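Features > Automation > Teach by Hand

Tagged: Robots, Picking, Shop Floor

16/12/2023, by the features desk

Day one at Jallasby. Shoes off the mat, phones away, hands on the arm. First thing they tell you is stop pushing so hard.

The shop teaches picking the slow way. A person guides the arm through a grab, the software (Predon, built in house) records it, then you do it again. And again. 262 grabs logged since July, 30 of them thrown out for bad starts. Mine included.

Bins get filled with whatever. The bottle is the one people hate, waisted in the middle and slick looking, lying flat on the metal. Scoop right up next to it. Go for one, bump the other. Fabric is a diferent headache, because it never folds the same way twice.

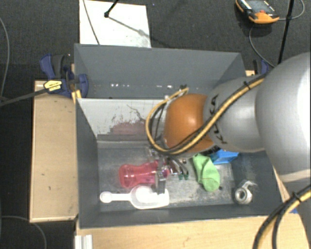

Hands or remote?

Depends who you ask. The Prandley crew like remote control: stand back, watch the fingers, nudge, nudge, close. Slower, but the paths come out cleaner. Courtois, the parts supplier paying for half of this, wants hand guiding only. Quicker to learn. New starters get 2 hours, then they're recording.

I tried both. By hand I got nine decent grabs before lunch. Remote, a lot less, and I kept mixing up left and right once the wrist had turned. Everbody does, they said.

Next batch is thin stuff. Tape, lids, cards. Predon gets retrained overnight and they start over with a fresh bin in the morning.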